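A morning at the Ukeck open house

I had signed up for the ten o'clock group in July, thinking I'd be in and out before lunch. I left at a quarter to four with a stack of handouts, a sore throat from asking questions, and a much better idea of what you get when you pay for a home-robot training package. So this is long. Skip to the doors if you only care about doors (I did!).

Ukeck has two floors of an old printing works behind the bus station. The ground floor is mostly offices and a kitchen with very good coffee. Upstairs is where they build Plivent, the software kit they rent out to teams who want a robot to move around a house and do things in it. You bring your own robot model, or use one of theirs, and Plivent gives you the houses: simulated rooms with furniture, lighting, floors, fixtures, and things that swing and slide. Your robot practices there first, and you look over the results before you let a real one anywhere near your hallway.

Our host was Petronella Xaba, who runs the demos and talks fast in the best way. She started us off with the house catalog on a big wall screen. There are 1253 layouts in the current release, from tiny studio apartments up to sprawling places with more hallways than sense. You can filter them by what the robot has to deal with: stairs, rugs, clutter, narrow halls. I asked to see the ugliest, most awkward one and she knew right away which it was, a long thin apartment where every room opens into the next and all the doors seem to want the same bit of floor.

The part I had come for was the door module. If you have never tried to get a robot through a door, it sounds like a silly thing to get excited over. But think about what you do yourself. You reach for the handle, shift your weight, pull, step back so the door doesn't hit your toes, and then you let go at some point and use your elbow or your hip. I have been working with a small two-arm setup for a couple of years and doors are still where we lose most of our afternoons -- more than stairs, more than dishes.

Plivent splits the job into 3 stages: reach, grasp, and swing. You can train them one at a time or as a single run. Each door has settings for hinge stiffness, handle type, and how far it opens, and you can shuffle these between runs so the robot doesn't simply memorize one easy door. There's a slider for the starting angle too, so you can begin with a door shut tight or already open a little. I played with that slider for far too long while people waited behind me. Sorry, everyone.

What I liked best was the replay tool. You pick a run and can step through it from the robot's own viewpoint, with a timeline along the bottom showing joint effort and contact. When something goes wrong you jump straight to the first touch and work outward from there. We do the same thing at home with a spreadsheet and a lot of muttering, and it takes us forever. Petronella let each of us drive the replay for a few minutes, and after that they sent the whole group off with stills from the door module to keep.

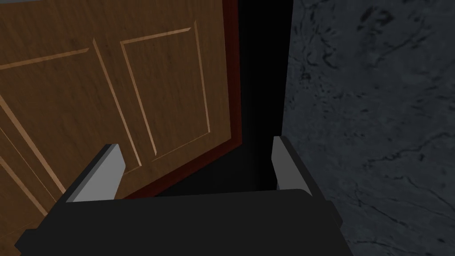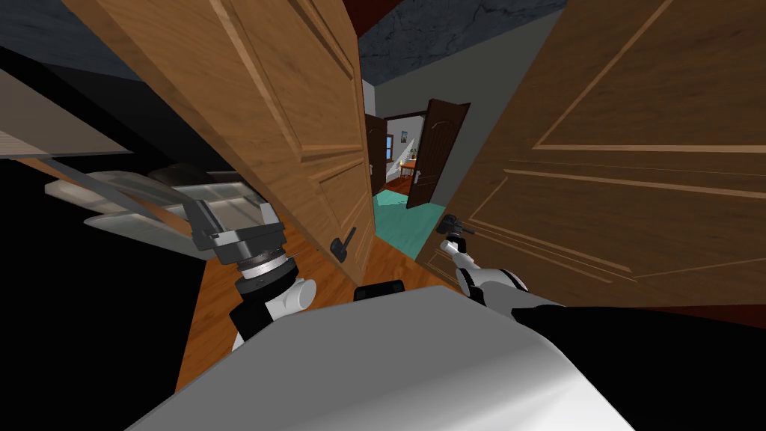
Both are views from the door module, and the second has one gripper on a lever handle and the other arm free, the sort of two-arm problem I'd happily lose a week to. Who should let go first, and when? With the replay tool you can at least argue over it with the same numbers in front of you.

Now for the things I'd want fixed. The handle library leans heavily on levers, and I'd like many more round knobs, since my own building has nothing else. The sound is off by default and buried in a menu, which is a pity for anyone teaching a robot to notice a latch. And the setup guide runs to 78 pages! It's well written, but I'd trade half of it for a short page that gets a first-time user to one opened door.

There was also a good session after lunch on Hutido, the add-on that scores runs for you. It looks at how smoothly the door moved and how close the arms came to hitting anything. I was ready to be bored and ended up filling a page of my notebook. You can set your own weights, so a team that cares about gentle motion isn't judged by the same yardstick as one that wants speed. I'd have liked to see it on a badly failed run as well as the nice ones.

I'm going to ask for the trial, which lasts around 2 months and includes the door module with everything switched on. If my group gets anywhere with our own hallway problem, I'll post the settings.

Zhuoran Guo wrote back after reading a draft of these notes: We tried Plivent alongside Ragab in the spring and kept both. Ragab was quicker to set up, but Plivent's doors gave us a far better spread of stiffness, and that mattered once we moved to a real one. My advice is to turn the hinge variation on from the first day. We left it off for too long and had to retrain the swing stage from scratch. And yes, please, more round knobs.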